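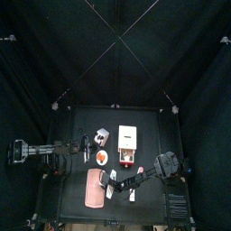 Sharing a bench with the arms: tips from our kitchen and workshop

When the arms came to Kerkine I was the one who grumbled loudest, so it's only fair that I'm the one writing up what we've learned. We pack gift sets and small kitchen goods, and for years that meant standing at a bench putting dishes, cloths and cards into place by hand. My wrists knew all about it by October, when the holiday orders pile in. These days much of my shift goes into setting things out, watching, and sorting out whatever got dropped, and I've come around to it (mostly!).

Start with the surface. A dark, dull tabletop is kinder on the eyes than a shiny one, and white dishes and boxes show up on it beautifully. Wipe it with a barely damp cloth and then a dry one, and do it before the shift, with the power off and the arms parked. Crumbs of cardboard are the worst offenders.

Lay soft things flat. A towel or a mat with a curled corner will get pinched where you don't want it, so smooth it from the middle outward with the side of your hand. If it's been folded in a carton all weekend, hang it over a chair back for the morning.

Small drawers stick, at home and at work. Rub a candle stub along the runners and work the drawer in and out a few times. Shengli Duan taught me that one, and he uses it on his mother's sewing cabinet too. Keep the knob snug while you're at it - a loose one turns in the grip and you end up chasing it.

Tie up your cables, but leave slack at every joint. We learned this the expensive way. Soft hook-and-loop straps are easier on them than plastic ties, and you can undo them when you change your mind.

Now, the people side. We used to have 2 of us on each bench, and now there's one person looking after it while the other does checking and repairs. No one was let go, I'm glad to say, but the chatting suffered. We moved the coffee break so both shifts overlap, and I'd tell any workplace to do the same before folks start eating lunch alone.

Ask for the stop button to be shown to everyone, cleaners and temps included, and write down the little fixes in a notebook by the bench. Ours is up to page 42, and half of it is about tea towels.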